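About Clitance

Clitance is a CGI animation studio in Merville. We produce 2 series a year for television.

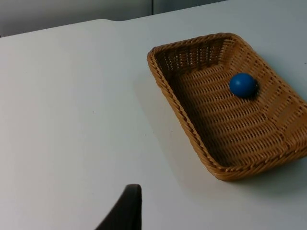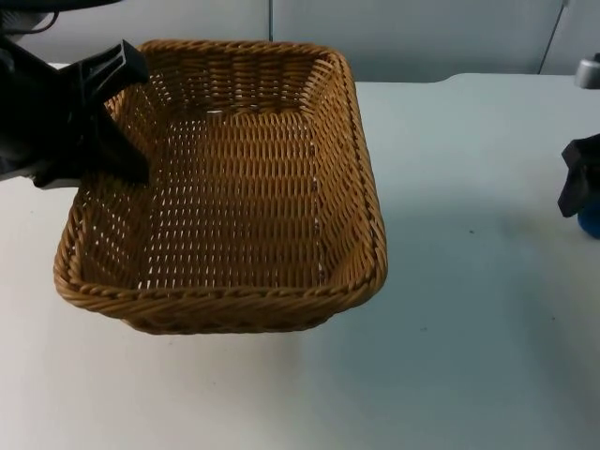
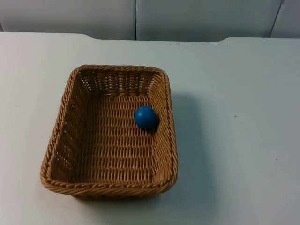
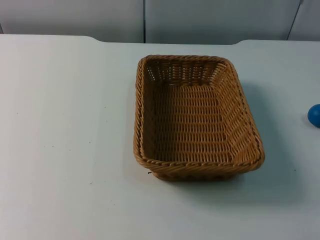
Our current series, Clirnia, runs to 4 seasons. Modeling, rigging and rendering are done in-house – sound is mixed at Farouk. The asset library holds 1186 models, 125 of them props. Woven surfaces are modeled strand by strand where the camera comes close; a wicker basket with a twisted braid rim, like the ones shown, takes far more geometry than a plain blue ball. Background props use texture maps.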